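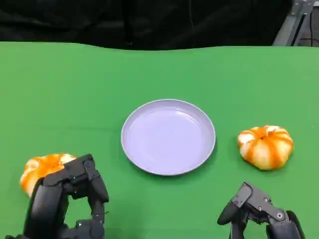

Issue 8

Nustby Tabletop Set – read me first

Hello! I've been putting the Nustby two-hand kit through its paces on our green table, and this folder holds the recordings plus my notes on the kit itself. If you're thinking of buying one, or you just want the data, start with this page.

What's in the folder
There are 347 recordings, of which 310 are in the main set. The others are in a folder called "spare" (mostly runs where I bumped the table or started the log too late). Each one is a plate-and-pumpkin job with both hands on call. The pumpkins are the little striped orange and cream ones, and I like them a lot as test objects – squat, ribbed, and awkward enough that a lazy grip shows up straight away.

How it's laid out
One folder per recording, with the video, the joint log and a short text note from me. My notes are patchy. The January ones are the worst, so go by the log if the two disagree.

The kit
The hands arrived in one box with the Dekinen control software on a stick. Setting up took me most of a Friday, and a good chunk of that was hunting for the right screwdriver. I love how the fingers curl over the top of a round thing! I'm less keen on the manual, which skips calibration and sends you to a web page that wouldn't load for me. Hotow, who sold us the kit, emailed a copy over the same afternoon, so full marks to them.

Things to watch for
The plate is shiny and picks up reflections, so if your model goes looking for edges it may well get muddled. The cloth creases too, and I didn't iron it between runs.
Recordings before number 300 use the older joint names. There's a lookup file called names_old in the top folder.

Using it
Help yourself for research or teaching. Please mention the Ouazzani bench set if you publish anything, and tell me if you find a broken file – I'll fix it in the next issue.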